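阅读时间：13 分钟
搜索本站 请输入关键词 搜索

台面小件与透明杯：整理记录

8月7日，下午开始，傍晚收尾。

延续一月那份清单里没有做完的一项：台面上的零散小件用什么容器临时存放。一月时的结论写得很含糊，只说“暂用透明杯，后续再定”，后续一直没有定。这次把杯子、标签、残留和台面清洁放在一起过一遍，写成一份，旧清单里的相关条目作废。

范围只限靠墙那一段台面。水槽一侧、储物架和抽屉不在内。Jidetti 项目占用的抽屉有单独的登记表，没有动。

一、现状

目前台面上的小件容器有三类：带盖的分格盒，浅托盘，一次性或半一次性的塑料杯。分格盒是 Avora 的，盖子扣得紧，单手不好开，适合长期存放。浅托盘取件方便，缺点是轻的东西容易被袖口带出去。塑料杯的来源最杂，有的是专门领的，有的是别处用剩之后留下来的，规格不一，底部常带原来的标签。

杯子用得最多，问题也最多。翻了登记本，关于杯子的备注有以下几种写法：“杯底有东西”“标签不对”“看不清里面几个”“倒了”。前三种都和杯子本身有关，第四种和放置位置有关，分开处理。

二、杯子的形状

锥形杯和直壁杯各有用处。锥形杯上口宽，手指或镊子伸进去不碰壁，小件落下去以后会往底部收拢，理论上取的时候只要对着底心即可。实际使用中小件不一定落到底。壁面如果带纹路，轻而软的东西会停在半高处，摇一下杯子才会下去，有时摇了也不下去。直壁杯没有这个问题，但底角处的小件难夹，尤其是短圆柱形的，贴着底角横过来以后镊子夹不住两头，只能倒出来。

纹路还有另一层影响。光滑透明的杯壁，从侧面可以直接看里面的数量和颜色；带竖向细纹的杯壁，从侧面看到的是一条一条的，轮廓被切碎，颜色也会混。同一个小件从侧面看像两个，两个靠近的又像一个。以前登记本上数量对不上，至少有一部分可以归到这里。以后清点一律从杯口往下看，不从侧面估。
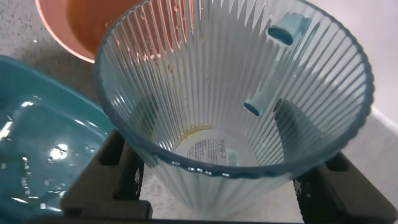
浅色小件放在透明容器里，背景的影响比容器本身还大。白纸垫底时，浅色小件的边缘会发虚；放在灰色台面上好一些；旁边如果有颜色鲜艳的东西，颜色会直接透进杯壁，和小件的颜色叠在一起。带细竖纹的锥形杯就是这样，一侧杯壁透出橙色和粉色，另一侧发暗发灰，杯里两个浅蓝色小圆柱倒还分得清，靠的是端面那一圈更深的蓝绿色。两个都挨着右侧内壁，一个靠近杯口，一个在半高的位置。单凭外形和颜色写不了材质，登记时材质一栏留空，名称写“浅蓝色短圆柱”，不写泡棉、不写海绵，等查到领用单再补。

由此定一条：装浅色小件的透明容器，旁边一个手掌宽的范围内不放彩色包装。深色小件不受此限。

关于杯口。锥形杯的杯口通常比杯壁厚，有些略带蓝灰，灯光下沿口会有一串亮点。亮点本身没有关系，但低头清点时会分散注意，必要时把台灯往后推，或者换一个角度看。登记本里有人写过“杯口有水”，后来核对不出是水还是反光。以后这类备注要用手指或纸巾确认后再写，没有确认的写“未确认”。

三、杯底标签

标签是这次花时间最多的部分。

半一次性的杯子底部多带白色印刷标签，上面有字、有条码。标签贴在哪一面，决定了从上往下看时字是正的还是反的。刚才那只杯子底部的白标签，隔着塑料看，顶上较大的一行字母是反着的样子，下面几行小字看不清，右边有一小块条码。这样的标签对我们没有用处，反而容易误认：别人低头看到杯里有标签，会以为标签说的是杯里的东西。

登记本上有一次误领就是这样来的。杯里放的是 Mridha 的样件，杯底的原标签还在，取件的人照着标签上的字去核对清单，当然对不上，于是在清单上另起了一行。后来同一批东西有两个名字，盘点时多出来一项。那一项这次已经合并，保留较早的名称。

处理办法比较过三种。

第一种，揭掉。能揭干净的最好，揭不干净的会留胶，胶面粘灰，时间长了发黑，比标签本身还难看。用酒精擦胶要看杯子的材料，有的塑料擦过以后发白、起细裂纹。没有标材料代号的杯子不用酒精，只用温水加中性洗涤剂泡，泡过仍揭不动的不再勉强。

第二种，盖住。从杯底外侧贴一张大一号的白色不干胶，把原标签整个盖掉。前提是原标签贴在外侧。盖完以后从上往下看仍然能看到原来的字，盖的只是从下面看的那一面，所以对清点没有帮助，只对收纳有帮助。

第三种，另加新标签，写在杯壁外侧靠近杯口处。带细纹的杯壁不好粘，普通不干胶贴上去两头翘，要用软一点的胶带绕半圈。写法统一为：品名、放入日期、放入人代号。数量不写在标签上，数量写在登记本里，标签上的数量没有人会去改。

最后采用第一种和第三种合用：能揭的揭，揭不掉的在原标签上从外侧划一道斜线，同时杯壁加新标签。斜线用油性笔，从上往下能透过去看到最好，看不到也照划。

条码不扫。以前有人建议把杯底条码录入系统当作容器编号用，不采纳。条码来自原包装，同一批杯子条码可能完全一样，录进去也区分不了。

四、残留

杯底残留要分清是杯子原来带的，还是我们放进去的东西留下的。两种情况的后续不同，前一种换杯子就行，后一种要查小件。

还是那只锥形杯，标签上方、底部边缘有一层薄薄的黄橙色，颜色接近琥珀色，像膜，也像抹上去的一道。看颜色不能判断成分。可能的来源列了几项：原来盛过的东西、标签胶渗到边缘后变色、清洗后没有冲净。列出来只为提醒核对的人，不作为结论。

核对步骤如下，按顺序做，做到哪一步有结果就停在哪一步：

把小件取出，放到干净的浅托盘里，端面朝上。

空杯翻过来看外侧。残留如果在外侧，手指能摸到；摸不到的按内侧处理。

用干棉签在内侧轻擦一下，看棉签是否着色。着色的，棉签装袋，袋上写日期，登记本记一行。不着色的，用湿棉签再擦一次。

湿棉签仍不着色，记为“固着，未擦下”，杯子退出使用，不再清洗。

小件逐个看底部和侧面，有同色痕迹的单独放。没有的放入新杯。

不闻，不加溶剂，不用刀刮。刮过的杯底会起毛，以后再看残留就说不清了。

这几步写得比较细，原因是以前每个人的做法都不一样，有人直接冲掉，有人连小件一起倒进水里泡。吸水的材料泡过以后尺寸会变，那批东西后来只能报废。名称里带“未定材质”的，一律按吸水材料对待，不沾水。

五、放置位置

倒杯的问题。翻看备注，倒杯集中在两处：台面前沿，和台灯底座旁边。前沿是袖口，底座旁边是电线。锥形杯底小口大，重心偏高，里面只装很轻的小件时几乎没有配重，碰一下就倒。直壁杯稍好。

试过的办法：

杯底垫防滑垫。有效，但防滑垫会粘灰，隔一段时间要洗，洗了又有人忘记放回去。

杯子套杯子，里面那只装东西，外面那只加配重。稳，但两层带纹的杯壁叠在一起，从侧面什么都看不见，从上面看底部也变暗，不适合需要清点的小件。

用 Diltisell 的带孔板，杯子插在孔里。孔径有 7 厘米的一种，锥形杯插进去能卡在中段，杯底悬空，不晃。缺点是板子占地方，整块放上去台面就少了一截，而且悬空的杯底从外侧不好看，核对残留时要先拔出来。

目前倾向带孔板，放在靠墙一侧，板子长边贴墙。前沿一律不放杯子，清点时拿到中间来，清点完放回去。这一条写进台面使用说明，替换原来的“请小心放置”。

带孔板申领 2 块，一块用，一块备。规格写 12 孔，不要更多孔的，更多孔的那种太长，会顶到插座。

六、台面

台面是灰色底，里面有深灰、黑色和少量浅色的细点，分布均匀。外观像石英石或者水磨石一类的板，采购记录里没有查到准确名称，清洁方法只能按保守的来。

这种花纹对小件整理有一个实际的坏处：掉在上面的深色碎屑和花纹里的黑点分不开。金属屑、断掉的细线头、烧焦的胶粒，放大看才认得出来。浅色小件在上面倒是清楚，浅蓝、浅黄、白色都能一眼看到，只有特别小的白粒会和浅色斑点混淆。所以清台面不能只靠看。

清扫顺序改为：先用手掌侧面轻推一遍，感觉有颗粒的地方停下来；再用软刷往一个方向扫，不来回扫；最后用微湿的无绒布擦，布对折，每擦一段换一面。擦下来的东西先倒在白纸上看一遍再扔。上个季度找回过一颗 Mridha 样件上的小螺钉，就是在白纸上看到的，之前在台面上擦过去两遍都没有发现。

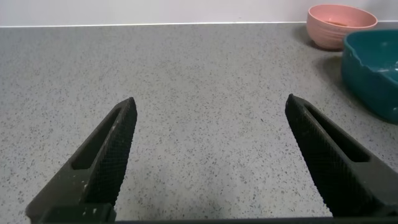
颗粒容易积在哪里，和用得多不多没有明显关系，和扫的方向关系更大。以前习惯往里扫，东西都推到墙根，墙根那条缝又不好清，时间长了填成一条灰线。改成从里往外扫，扫到前沿用簸箕接。墙根每周用牙签裹布走一遍，牙签走不进去的地方用胶带粘，不用吸尘器，吸尘器会把掉进去的小件一起吸走。

墙面是白的，没有挂东西，暂时保持。有人提出在墙上贴一张小件对照表，方便抬头核对。考虑过，没有同意。对照表一旦贴上就没人更新，颜色又会随打印机变，浅蓝打出来像浅灰，照着表认反而认错。对照表放在登记本第一页，用实物小袋钉上去，不用打印色块。

清洁剂只用中性的。酸性的除垢剂和含氯的漂白剂都不上台面，包括“只擦一小块”。树脂胶滴在台面上，等它完全固化，用塑料刮片从边缘起，起不动的先放着。金属刮刀不用，刮出来的亮痕在灰底上很显眼，斜着看更明显。现在靠近插座那一段就有旧的亮痕，年份不明，不处理。

热的东西不直接放。烙铁架下面的垫子已经换成厚的那种，原来的薄垫背面发黄，扔掉了。

七、清点记录的写法

登记本的格式以前改过几回，栏目越改越多，填的人越来越少。这次减到下面几栏：

日期
容器（杯／盒／盘，写形状和有无纹路）
品名（查不到的写外观：颜色、形状，端面颜色不同的要写）
数量（从杯口往下看）
容器状况（标签、残留、裂纹）
去向

“外观”一项有几条补充。颜色写“浅蓝”“深蓝绿”这样的，不写“湖蓝”“天青”，每个人理解不同。形状写“短圆柱”“长圆柱”“片”“环”，不写“塞子”“堵头”，那是用途，没有确认用途之前不要写。表面起毛、有绒感的写“表面略毛”，不推测是磨损还是本来如此。

容器状况一栏只写看到和摸到的。“杯底有一层黄橙色薄膜，位于标签上方”是合格的写法；“杯底有油”不合格。推测可以写，写在行末括号里，前面加“疑”字。

数量对不上时，不改旧记录，另起一行写差额，备注写“差额，未查明”。旧记录涂改过的有 13 行，这次都用红笔在行首做了记号，内容不再动。其中几行连原来的数字都看不出来，只能从当前实物重新起算。

八、遗留

浅蓝色短圆柱的领用单没有找到。Avora 和 Diltisell 的单子都翻过，没有对应的品名；Jidetti 的单子锁在另一处，周一去查。查到之前不并入任何一类，也不借出。

杯底残留的核对记录单独一页，跟在本条后面，棉签袋的编号写在那一页上。

带孔板的申领单已填，孔径那一栏要再核一次。量的是杯口外径，卡住的位置在中段，应当按中段外径选孔，写单子的时候想到了，数字是照旧单抄的，还没有重新量。没有核完之前不要提交。

分格盒的盖子太紧，有一只扣耳发白，用的时候两手开，不要用螺丝刀撬。备用盒在储物架第二层，外箱写的是旧名称。

无绒布剩得不多，下次领料时一并补。软刷掉毛，掉下来的毛是黑的，在这块台面上看不出来，换成白毛的。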